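News > City Manager's Office > Press Releases

FOR IMMEDIATE RELEASE

City of Clirnbridge Responds to State Decision on Downtown Parking District Funds

CLIRNBRIDGE, January 23, 2021 - The City of Clirnbridge announced today that it will seek reconsideration of a decision by the State Department of Local Finance that bars the city from using parking district revenue to pay for the second phase of the Fiditz Street improvements. The decision was delivered to the City Manager's Office in a nine-page letter and takes effect at the end of March unless it is changed or put on hold.

The Downtown Parking District was formed by ordinance 19 years ago. Meter and permit revenue collected inside its boundaries has been set aside for sidewalks, lighting, drainage and public parking on the blocks between Cheng Avenue and the rail depot. In its letter, the Department found that the district's governing ordinance allows spending on parking facilities but does not clearly allow spending on street and sidewalk work that is not next to a public lot.

Mayor Yolanda Sorensen said the city disagrees with that reading of the ordinance.

"The Council adopted this ordinance with the full street in mind, and every annual budget since then has treated it that way," Sorensen said. "Our merchants have paid permit fees into this district in good faith. They were told that the money would come back to the blocks where they do business, and we intend to see that it does."

The first phase of the Fiditz Street work, which rebuilt the public lot behind the former Travero Building and replaced the storm drain along its north side, is complete and is not affected by the decision. The second phase would widen sidewalks on both sides of Fiditz Street, add curb ramps at each corner, replace street lighting and create 50 new on-street parking spaces by changing the present parallel parking to angled parking. Bids for the second phase were scheduled to be opened in March. That date has been withdrawn, and firms that picked up bid documents will be notified in writing.

City Attorney Everett Rosenthal has been directed by the City Council to file a request for reconsideration with the Department. The Council gave that direction by unanimous vote. The request will ask the Department to review the minutes and staff reports from the time the district was formed, which the city believes show that street and sidewalk work was included from the start.

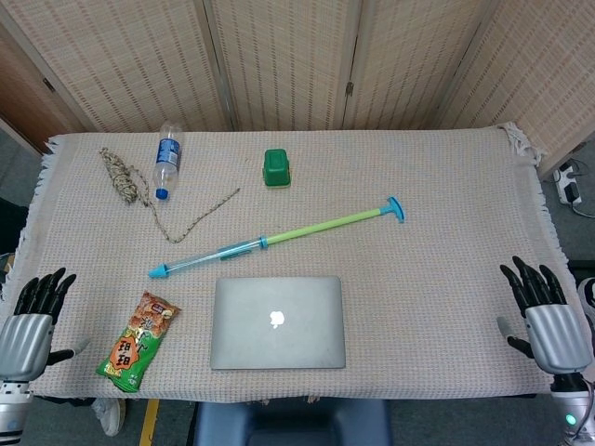 A table with a fringed cloth in front of a folding divider of woven panels.

The Council also directed staff to prepare an amendment to the ordinance. The amendment would list sidewalk, lighting and drainage work by name among the uses allowed for district funds. A public hearing is required before the Council may vote on the amendment, and notice of the hearing will be mailed to each of the 900 property owners and permit holders on the district's rolls. Rosenthal said that the amendment and the request for reconsideration will move forward at the same time.

"The request deals with what the ordinance means today. The amendment deals with what it will say in the future," Rosenthal said. "The Council has asked us to pursue both, and neither one weakens the other."

Public Works Director Thaddeus Nakamura said that regular upkeep within the district will continue. Street sweeping, meter repair and lot maintenance are paid from a separate account and are outside the scope of the Department's letter. Temporary repairs to the sidewalk on the east side of Fiditz Street - where tree roots have lifted the pavement near the Cheng Avenue corner - will be made this winter using general street funds.

Meter rates and permit fees will not change as a result of the decision. Finance Director Taha Ramadan said that revenue collected while the matter is pending will be held in the district's reserve and reported to the Council each month. No district funds have been moved to the general fund, and no such transfer has been proposed.

Councilmember Latrice Blackwood, whose ward includes the downtown area, asked business owners to send written comments before the hearing.

"I have heard from shop owners who planned their year around this work," Blackwood said. "They need to know where things stand, and the Council needs to have their comments on the record."

Written comments may be delivered to the City Clerk at City Hall or placed in the drop box at the main entrance. Comments should include the writer's name and the address of the property or business concerned. Copies of the Department's letter, the current ordinance and the draft amendment may be requested from the Clerk during regular office hours. There is no charge for copies.

Media Contact:
Office of the City Manager
City of Clirnbridge

###

Last updated: January 23, 2021

19 Shares | 9 Comments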